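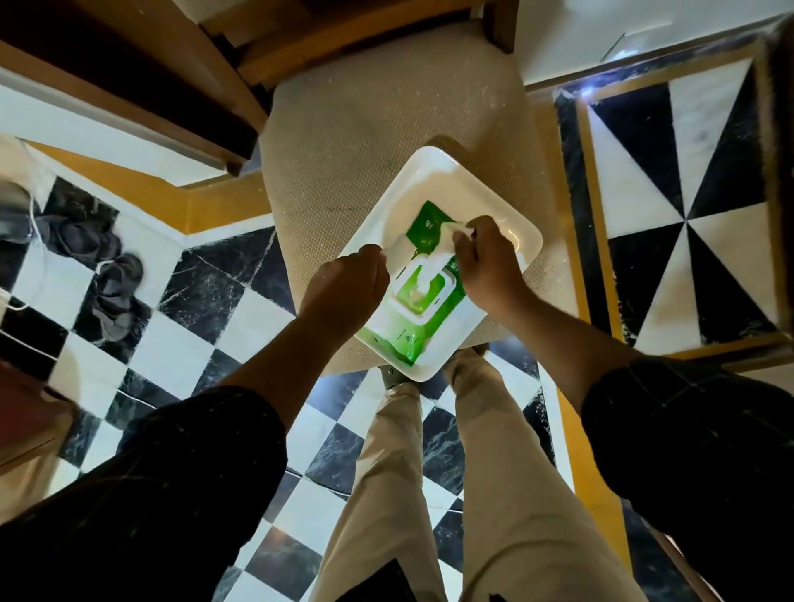 A wipe drawn from a 40-sheet pack, with a tray set on the chair seat.

Home | Rooms | Materials | Care | Archive | Contact

Trays, wipes and woven seats

Mahtab Rahimi has looked after upholstered seating for 11 years, first in the returns department at Lindano and now at Evine, which cleans and re-covers dining chairs for rental flats. Most of her work is on pale woven fabrics over a timber frame. We spoke at her workshop about routine care between tenancies.

Her method begins with a plastic tray. The pack of wipes goes in it, flat, and the tray goes on the seat.

"A soft pack sweats a little round the lid," she said. "You put it straight on beige cloth, you come back after lunch and there is a mark the shape of a lid. On the tray it doesn't matter."

She prefers a tray with a low rim and rounded corners. Square corners catch in an open weave and can lift a thread. A tall rim gets in the way of the wrist when the wipe is pulled.

The pull itself takes two hands. Wipes in a soft pack are folded into one another, and a single sharp tug tends to bring out two or three. Rahimi holds the sheet low, close to the opening, and draws the upper end away at an angle. "Low hand steady, top hand moves. If the next one starts to come, pinch and stop."

The lid is closed after each sheet. She has measured the difference on the packs she buys: left open on a bench, the top sheets were too dry to use after five hours. Closed, the same packs were still usable after six weeks.

The wipes are for the frame only. Rails and posts are done along the grain, then dried at once with a cotton cloth. She pays most attention to the joint where the back posts meet the seat, where liquid can run down into the edge of the fabric and leave a tide line. "Fold the wipe over a finger and keep it on the wood. I would sooner leave a bit of dust than wet that edge."

On the cloth she works dry. A fine grid weave holds lint on top of the yarns, and rubbing it with anything damp rolls the fibres into specks that are harder to shift. She uses a soft brush attachment on low suction, one direction and then across, followed by a strip of tape for whatever remains. Stains are handled separately with Prolel, diluted and tested under the seat first.

Evine keeps a sheet for each chair it handles. The current file runs to 873 entries, listing fabric, finish, date of last clean and any repair. Rahimi reads it mainly for repeat faults. Water marks at the back edge come up most often — nearly always on chairs wiped down in place by somebody in a hurry.

I asked whether the colour of the tray made any difference. She uses white. Dye from a coloured wipe or a dirty pack base shows on it, and she can rinse it off before it reaches the seat. The tray is washed at the end of the day and stood on its edge to dry.

Her next job is a set of chairs from Tuncer with a looser weave, due in May. She expects to need a softer brush.

Related items

Brush heads for flat-weave fabrics
Removing tide lines from seat edges
Oiled or lacquered: checking a chair frame
Record sheets for rented furniture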